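Schwarze Wäsche

aus dem Haushaltslexikon Vindberg, Abteilung Textilien

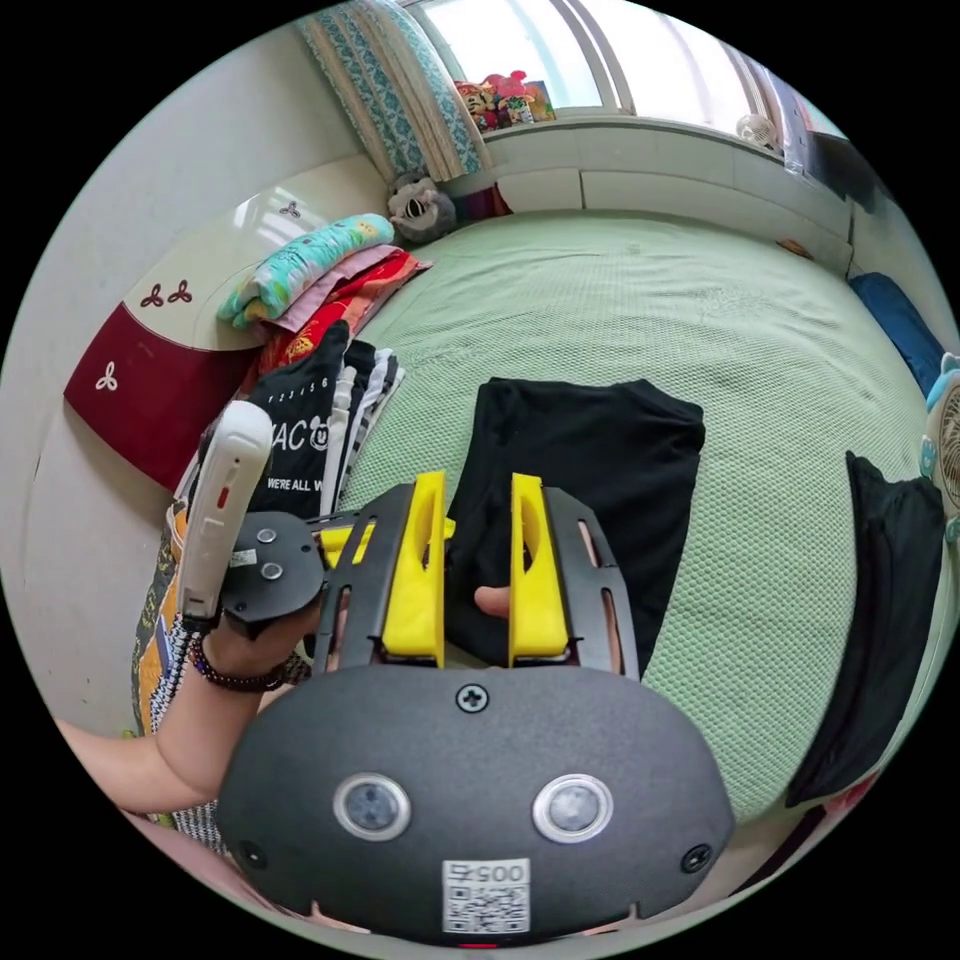 Schwarzes Kleidungsstück, flach auf einem Bett liegend

Schwarze Wäsche (in meiner Familie immer »die Dunkle«, im Handel auch Schwarzwäsche) nennt man Kleidung und Heimtextilien, die schwarz gefärbt sind und deshalb meist getrennt von Hellem und Buntem gewaschen werden. Ich schreibe den Artikel jetzt zum dritten Mal um, und jedes Mal wird der Abschnitt über das Verblassen länger. Wer nur wissen will, wie heiß gewaschen wird, springt bitte zu »Waschen«.

Begriff

Streng genommen gehört nur hinein, was wirklich schwarz ist. Dunkelblau und Anthrazit wandern in den meisten Haushalten trotzdem mit in die Trommel, und ich mache das auch so. Dunkelrot lasse ich draußen! Das Wort hat übrigens nichts mit Trauerkleidung zu tun, die steht bei uns unter einem eigenen Stichwort.

Färbung

Ein tiefes Schwarz auf Stoff zu bekommen war lange mühsam und teuer. Man arbeitete mit Galläpfeln und Eisensalzen, später auch mit Blauholz aus Mittelamerika, und gerade die eisenhaltigen Bäder konnten den Fasern auf Dauer ordentlich zusetzen. Alte schwarze Partien in Stickereien und Teppichen sind deshalb manchmal regelrecht weggebröselt, während die roten und blauen danebenstehen wie am ersten Tag. Im 19. Jahrhundert kam das Anilinschwarz dazu, danach die Schwefelfarbstoffe, und mit denen wurde schwarze Baumwolle endlich zur Alltagsware.

Heute wird Baumwolle meist mit Schwefel- oder Reaktivfarbstoffen gefärbt, Polyester mit Dispersionsfarbstoffen. Für den Hausgebrauch muss man sich davon nur merken, dass Polyester sein Schwarz in der Regel besser hält als Baumwolle (ich trage trotzdem lieber Baumwolle).

Das Färbehaus in Aitken, in dem ich als Studentin einen Sommer lang Stoffmuster sortiert habe, führte 2.000 Karten mit Farbproben, und eine ganze Schublade davon war Schwarz. Rötliches, grünliches, bläuliches Schwarz, eins, das unter der Lampe fast braun aussah. Seitdem kaufe ich keine schwarze Hose mehr, ohne sie ans Fenster zu halten.

Verblassen

Grau werden schwarze Sachen aus mehreren Gründen, und die gehen im Alltag gern durcheinander. Zum einen wäscht sich Farbstoff aus, vor allem am Anfang. Zum anderen raut die Oberfläche auf: Winzige Faserenden stehen ab, streuen das Licht, und der Stoff sieht heller aus, obwohl noch reichlich Farbe drin ist. Dazu kommt Sonne auf der Wäscheleine. Und dann sind da noch Rückstände von Waschpulver oder Kalk, die einen grauen Schleier geben, den man oft einfach wieder ausspülen kann. Ich habe mal ein Kleid fast weggeworfen, dem bloß ein zweiter Spülgang fehlte.

Waschen

30 Grad, auf links gedreht, Reißverschlüsse zu. Flüssiges Waschmittel ohne Bleichmittel, keine übervolle Trommel. Neue Teile wasche ich beim ersten Mal allein oder mit alten schwarzen Socken zusammen, denen ist alles egal. Wer eine kleine Maschine hat, schleudert am besten mit 700 Umdrehungen, das gibt weniger Knitter und schont die Oberfläche. Es tropft dann eben länger.

Essig im Spülwasser wird in vielen Haushaltsbüchern empfohlen, er soll die Farbe »fixieren«. Bei fertig gefärbter Baumwolle halte ich davon nichts. Gegen Kalkschleier hilft er durchaus, nur vertragen ihn manche Gummidichtungen schlecht.

Trocknen und Aufbewahren

Im Schatten trocknen, weiterhin auf links. Im Trockner reiben die Teile aneinander und sammeln außerdem jede Fussel ein, die sich finden lässt. Zum Zusammenlegen nehme ich das Bett, da ist Platz und man sieht bei Tageslicht gleich, wo noch Flusen sitzen. Im Schrank liegen schwarze Pullover bei mir unten, hängende Teile bekommen an sonnigen Fenstern ein Tuch über die Schultern gegen helle Streifen.

Nachfärben

Geht bei Baumwolle, Leinen und Viskose gut, bei Polyester mit gewöhnlicher Textilfarbe kaum. Nähte aus Kunstfaser bleiben oft, wie sie waren. Ich färbe immer im September, wenn die Sommersachen durch sind, und lasse danach einmal leer durchlaufen.

Siehe auch

Buntwäsche
Fusselrolle
Grauschleier
Masusell (Webware)
Tollesell (Waschnuss-Seife)
Trauerkleidung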